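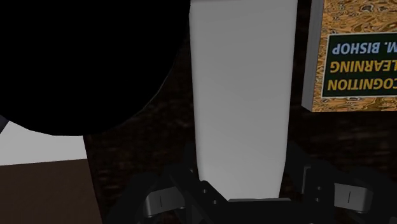
4. Discussion

4.1 What the trimming records can and cannot show

The advice to trim goat hooves every six to eight weeks is repeated in so many handbooks that we expected to find a trial behind it. We did not find one. The handbooks cite each other, or an extension leaflet, or nothing. When we followed the chain back as far as we could, it ended in a short note by Gallagher on a single herd kept on soft bedding, and that note describes what the herd manager did. It does not compare that schedule with any other.

Our own data are a modest improvement, and we would ask readers to treat them that way. We had 1343 trimming entries for 509 does in 25 herds. The entries were made by the people who did the trimming, in barns, often with a goat pulling the other way. Some herds wrote down every foot. Others wrote "all done" and a day of the week. One herd's records are nearly all entered on a Sunday, including several we know from milk tank notes must have been done earlier in the week. We kept these in, but we would not build much on the exact interval for that herd, and readers who want to do so should first look at the spread in the raw entries.

The main finding was that the interval between trims, taken alone, told us little about whether a doe would be scored lame at the next visit. Does trimmed often were lame slightly more often than does trimmed seldom. Taken at face value this would suggest that trimming causes lameness, and we do not believe it. A keeper who sees a goat limping picks up the foot and trims it, and the trim goes in the book. The lame goat then has a short interval because she was lame. Any study that draws on farm records will run into this problem, and the earlier work by Lyons and Sorensen, which reported the opposite pattern, dealt with it by dropping all trims marked as "treatment." We tried the same step. It removed most of the effect and left a result too weak to argue over in either direction.

4.2 The Rastik score

Hoof shape was graded on the Rastik score, which asks the observer to judge toe length, wall overgrowth and heel height and then give one overall grade. We have come to doubt how much that single grade means. Two observers, Alcantara and Wan, scored the same does on the same morning at the Filley herd without seeing each other's sheets. They agreed well on feet that were badly overgrown and on feet that had just been trimmed. In the middle of the scale, where nearly every working decision is made, agreement was poor. Alcantara tended to mark down for a folded wall even when the toe was short. Wan gave more weight to the toe. Neither was using the score incorrectly as far as we can tell from the printed guide, which leaves the balance between the parts to the observer.

This matters for how the wider literature should be read. Several papers report a small change in mean hoof grade after a change in flooring or diet. If two trained people looking at the same foot differ by as much as the change being reported, a change of that size should not be called an effect until it has been seen by more than one pair of eyes, and preferably by people who do not know which pen the animal came from. Few of the papers we read say whether their observers knew. In our study they did know the herd, of course, since they were standing in it.

4.3 Ground, season and breed

Keepers told us again and again that rocky ground "does the trimming for you." The claim is plausible and we could not confirm it. The herds with rocky pasture were also the herds with the smallest numbers of goats, the longest hours outdoors and, in most cases, no concentrate feeding. At the Pathak herd, where does had free use of a stone bank, toes were short. The does there were also mostly dry and light in body. We cannot say which of these things kept the toes short, and we are wary of anyone who says they can from records like ours. A proper test would put similar does on different ground within one farm, and keep the feeding the same. It would not be a hard trial to run, only a slow one.

Wet ground is a different question. Overgrown walls that fold under the sole hold mud and manure, and it is reasonable to suppose that this favors infection between the claws. Entries that mention smell, softness or separation of the wall were more common in the wet months, but so was the number of times anyone looked. August had very few such entries, and it was also the month in which many herds did no trimming at all. A blank page was counted as a sound foot in our first analysis. We corrected this, and the seasonal difference shrank to roughly half of what it had been.

Breed differences were small and came mainly from one large herd. We do not report them further.

4.4 Tools and handling

Some of the herds had bought the Skendetti trimming stand during the study period, and their owners were pleased with it. Satisfaction with a new purchase is not a measure of hoof health. Trims done on the stand were entered as taking less time, but the herds that owned one had also begun to trim with two people, and the entries do not let us separate the stand from the second pair of hands. We saw no difference in bleeding, though cuts to the quick were recorded so unevenly that a real difference could easily have been missed.

4.5 Practical reading of the results

We are often asked what interval we would recommend. On this evidence we would not recommend one. The growth of the hoof varied so much between does in the same pen that any fixed schedule would have been too early for some and too late for others. Looking at the feet on a regular basis and trimming those that need it is at least consistent with the data, although we did not test it against a calendar and it depends on keepers agreeing about what "need it" means, which section 4.2 gives little reason to expect. Herds that already trim on a fixed schedule and have few lame goats have no cause in these results to stop.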